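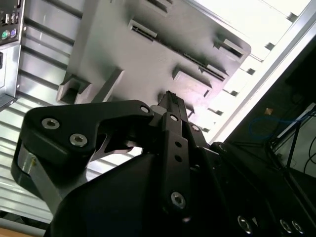

Gripper at the gray panel, computer ports at upper left.

CAN IT FIX MY COMPUTER YET?

Every spring I ask the same question in this newsletter, and every spring the answer is "sort of." Last May it was folding towels. The towels won. This time I went to the Wotus workshop in Jirkstead, where Nii Amegashie and Bernice Abugri are trying to get a robot arm to do a job most of us have put off for years: swapping the memory in an old desktop.

On paper it's a kind chore for a machine. A computer tower doesn't wriggle, and it doesn't have a fitted corner. You lay it on its side, take the panel off, and everything you need is facing the ceiling.
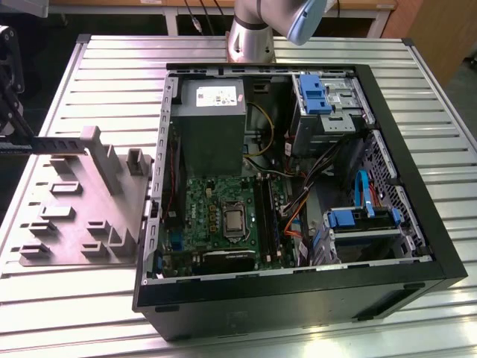 I said as much to Nii, who gave me the look plumbers give people who have watched a video. A memory module has to go in straight, with a firm push, and the push is where the trouble lives. Too soft and it sits there looking installed. Too hard and you're shopping for a motherboard. You and I feel the click in our thumbs. The arm has to be taught what a click is, and it's a slow student.

Then there's the matter of picking the thing up. Modules are thin and lie flat, and a pair of metal-minded fingers is not a fingernail. Bernice's answer is a molded tray that holds parts where the arm can find them, and she has opinions about trays. The current design is number 14.

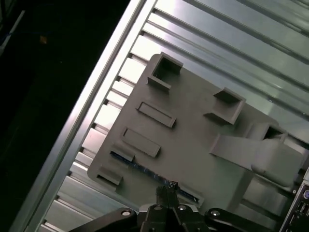 The tray up close, with a strip of blue circuit board at its lower edge.

How well does it go? Bernice keeps a log, and she let me read it on the condition that I didn't laugh. On its best afternoon the arm got through 60 tries, and she was pleased with two of them. I timed myself on the same job at my kitchen table and took 99 seconds, including a pause to swear at a cable. I'm not worried about my place in the world — though I noticed the arm didn't swear.

So, not yet. Ask me again next May. Nii says he'll have it sorted by then, and he said it very quickly.

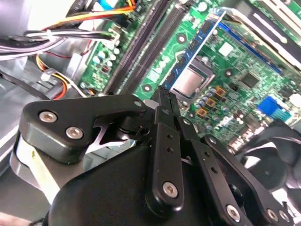 ALSO IN THIS ISSUE

The Alhassan bakery tries a machine that boxes rolls, and a reader in Grirnance wants to know why her vacuum is afraid of the hallway.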